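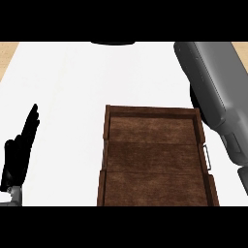
Vol. 24, p. 78

4. Readers and their pencils: the annotated copies

4.1 What the notes are like

We come now to the part of the work that gave us the most pleasure, and that took far longer than we had planned. The earlier sections dealt with the Gudell reprints as goods: how they were set, bound, priced and sent out to the subscription library at Vasamby, and how the boxes went from there to the smaller reading rooms by the usual carrier's route. All of that can be got from ledgers. What the ledgers can't tell us is whether anybody read the books with care once they arrived, and for that we have to turn to the copies themselves and to the many small pencil marks in them.

The library printed a warning against writing in its books on the inside of every front board, in rather stern capitals, and its borrowers seem to have taken very little notice. Of the 78 novels that survive with their original boards, 30 carry at least one note of more than a single word. We have left out plain underlining, ticks and dog-eared corners, tempting as they are, as it is so hard to say when a corner was folded or by whom. We have also left out the sums. A surprising number of people did their household adding-up on the back endpaper, and although we became quite fond of these (one of them is wrong by a shilling, and has been corrected in a different hand) they belong to another study.

The notes that remain are mostly short and mostly cross. Readers argue with the heroine about whom she ought to marry. They tell the curate to speak up. In the Vasamby copy of the three-volume novel The Mill at Vass, a reader has written "she would never" beside the elopement, and lower down on the same page, in a smaller and rounder hand, somebody has answered "my aunt did". It would be easy to make too much of an exchange like this, and we have tried hard not to, but it does show that a borrowed book could hold a conversation between people who may never have met, and that they trusted the next borrower to be interested.
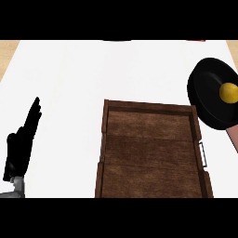
The same copy has a further run of notes in its second volume, where the plot slows down and the author spends a good many pages on the law of inheritance. Earlier writers on cheap fiction have tended to assume that readers skipped such chapters. Our borrowers did not, or at any rate not all of them did. There are more notes to the page here than anywhere else in the novel, and several set out, patiently and at some length, why the will as described could not have stood. One suspects a solicitor's clerk with a long winter to get through, though the hand alone can't tell us that and we offer it as no more than a guess.

4.2 The Mimance notes

A smaller group of 24 notes needs separate treatment. These are all in ink, all in one upright hand, and all signed with the word Mimance, which we take to be a pen name. Mimance writes to the author directly, as "dear sir", and praises as often as scolds. The tone is that of somebody writing a letter to a friend who has been a little careless. Where a chapter ends on a coincidence, Mimance suggests another ending, sometimes filling the whole of the lower margin and carrying on up the side, so that the book has to be turned round to be read.

We looked through 3000 entries in the borrowing register in the hope of matching the hand to a signature, and had no luck. The register for the years that matter was filled in by the librarian and not by the borrowers, which we ought perhaps to have noticed sooner. What the entries do give us is the order in which the volumes went out, and by setting this beside the notes we can say that Mimance read the series from first to last, in the order in which Gudell issued it, over a little more than four years. The inks change twice in that time. The hand grows looser towards the end, and the final note, in the last volume the library bought, asks only whether there is to be another.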